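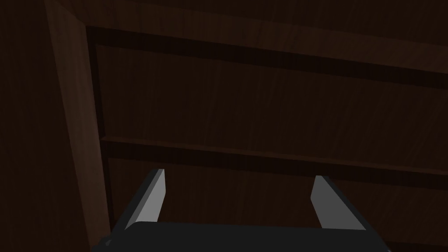

Will the annotated edition of the Lucero stories be ready for the spring reading list?
The first volume will be. The second needs its notes checked again and will follow in the fall.

The grant covers a critical edition of the short fiction of the Lucero circle, with an introduction and notes for undergraduate readers. Since the last report we have transcribed 387 pages of magazine printings and compared them with the book versions. Most differences are small, such as punctuation and paragraph breaks. In 3 stories the ending was rewritten, and we will print both endings. 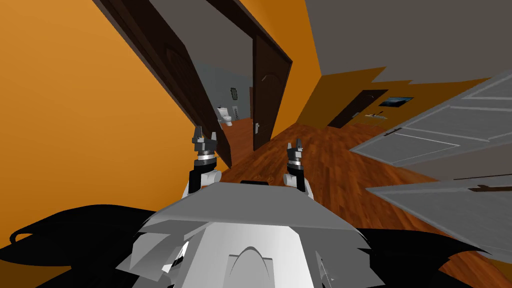
Department of English, Modern Fiction Editing Group

Ajith Acharya has finished the draft introduction. It deals mainly with the mother and daughter stories and how the narrator's age shifts between them. The outside reader asked for more on the early reviews, so that section is being expanded. The Vinier letters have been read in full and are cited in 80 of the notes.

Permissions are the main delay. Meltido has agreed to our use of the magazine texts. Tostar holds rights to 2 of the later stories and has not replied to our October request. 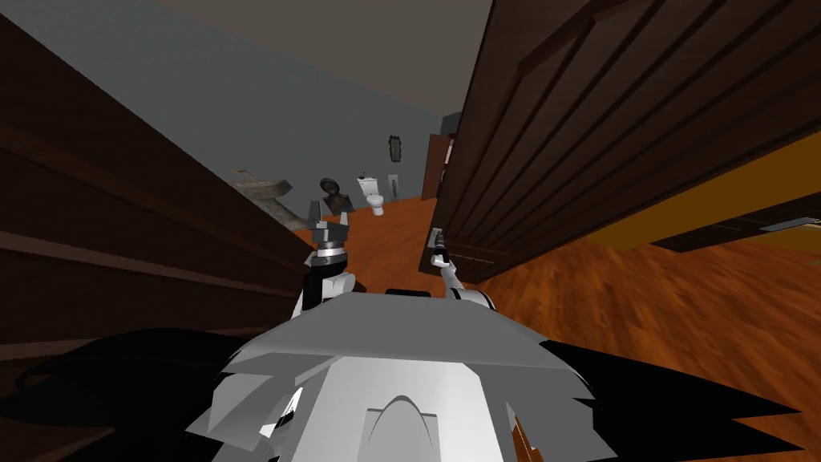 If there is no answer by the time volume one goes to the typesetter, we will move both stories to volume two and adjust the contents page. Spending is within budget. We ask to carry the unspent travel money over to indexing.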